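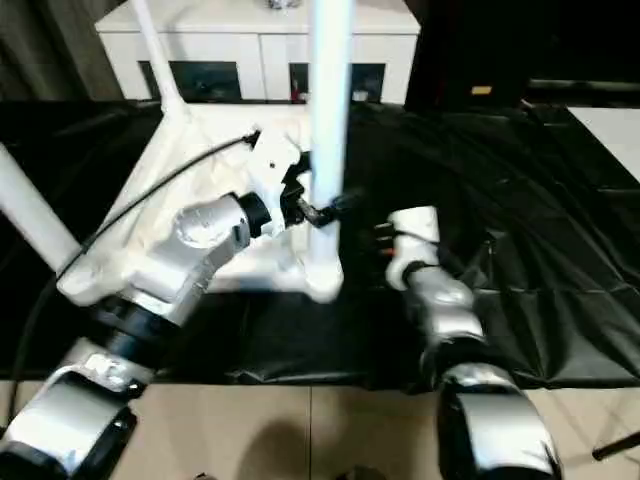

Darcy Sandhu reckons it's the planner being too clever again and that I should turn off path smoothing before touching anything else. Fair shout, and I did try it, so let me put down where I've got to before I forget half of it.

Filed under: Motion planning > Two-arm > Open

The trouble, for anyone joining now: with the stand and cloth job loaded, the left arm gets to its grasp pose beside the pole fine, every time. Then the right arm is meant to come in from the other side and it stops short. No fault, no red light, the Skiritz console just says "goal in collision" and sits there looking pleased with itself. I drove it to the same pose by hand and there was loads of room!

Smoothing off: same message, same place. Put it back on.

Next I had a poke through the log (377 lines of it between the left gripper closing and the right arm giving up, most of them the same line). The thing it thinks it's going to hit is called blob_04, and blob_04 is the cloth. Or it's supposed to be. When I drew it in the viewer it was a great fat lump that swallowed the pole and stuck out well past it on the right, over bare black sheet.

So I went looking at the depth data. The black sheet is shiny, and the depth over it is rotten: holes everywhere, and where there aren't holes there are points floating in mid air. The cloth comes through lovely. My guess is the clustering step grabs the cloth, then reaches out and hoovers up the floating points as well. I set the minimum cluster size from 700 up to 2,000 and the blob shrank a bit, but then the thin pole dropped out of the map altogether, and I'm not running two arms next to a pole the planner can't see. Put that back too.

What did help was adding the pole as a fixed cylinder by hand and masking anything within a couple of centimetres of the table plane. Right arm planned first go. Second go it planned as well but went the long way round with the elbow, and I hit pause (sorry Hélène, I know you wanted a full run). Third go, back to "goal in collision".

Still to do:
- get the mask to follow the creases on the right, it's only a flat plane at the moment and the sheet isn't flat
- ask Selvaraj if the confidence filter from the Troltemgate branch ever got merged, I can't find it
- find out why the blob only updates when the left gripper closes. Is that on purpose??

I've saved the bad run as 773 on the shared drive, with the point cloud. Leaving this open. Amrit, if you restart the perception node please keep my config, it's not committed yet.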